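Setting up your Plidis label printer
Section 4: Loading the roll and printing your first labels

Right, so you've got the thing plugged in and the little light has gone green (if it's still flashing, go back to section 3, I'll wait). Now for the labels. I've set up the Plidis in two kitchens, a shed and a charity stockroom, and the roll is where people get in a muddle, me included.

You'll need the starter roll from the box, which has 59 labels on it, and a pair of scissors.

1. Press the lid catch on the left and lift. It's stiff the first few times, so hold the base down with your other hand.

2. Take out the cardboard spacer and the strip of orange tape. Don't bin the spacer! You'll want it if you ever post the printer anywhere.

3. Snip the first label off the roll. It's got glue along the leading edge and it will gum up the roller.

4. Drop the roll in so the paper comes off the top, shiny side up. If you hear it rubbing, it's in backwards.

5. Feed the loose end under the grey bar until 8 mm or so pokes out of the front, then close the lid until it clicks on both sides.

6. Hold the feed button for four seconds. The printer pushes out a blank, measures the gap and pulls the next one back.

Caution: the print head gets hot after a long run. If you've just done more than 20 labels in one go, leave the lid shut for a few minutes before you go poking about in there.

Note: Ganley rolls fit as well, and they're what I use now, but the core is narrower so you need the blue adaptor. Noh rolls don't fit at all, whatever the shop tells you.

7. Open the Niltinow app, tap New Label and choose the size printed on the roll wrapper. Type something short and press Print.

If the words come out faint, move the darkness slider up one notch and try again. I keep mine at 8, which suits plain paper labels, and drop it to 4 for the plastic ones.

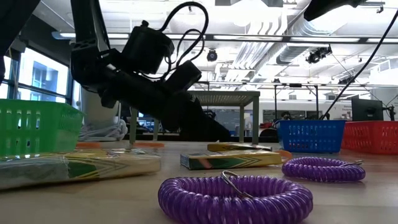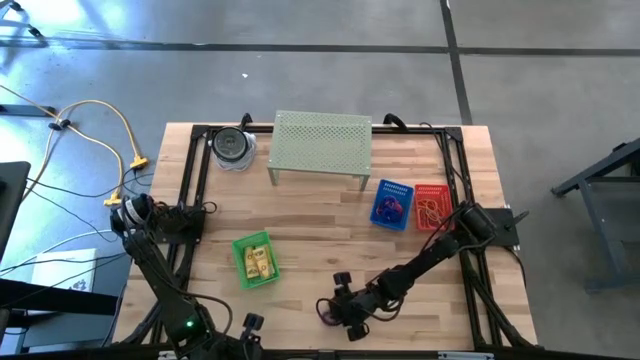
Before you print a big batch, decide what the labels are going on, as I wasted half a roll finding out that one size doesn't do everything. Flat-sided boxes are easy, any label will sit on them. Crinkly clear wrapping like the stuff on that long flat package is a pain, the label lifts wherever the plastic wrinkles, so smooth a patch with your thumb first or stick it on a bit of card instead. For a purple coil wristband there's nowhere to stick anything, so I'd use a tie-on tag through the metal ring (the app has a tag layout under More Sizes, and you punch the hole yourself).

8. Once you're happy, tap the star to save the layout. Saved layouts stay on the phone and don't go to the printer, so if you change phones you'll need to export them first from Settings.

9. Tear the finished label off downwards against the serrated edge. Pulling upwards drags the roll out of line and you'll be back at step 4.

Cleaning the roller is in section 5.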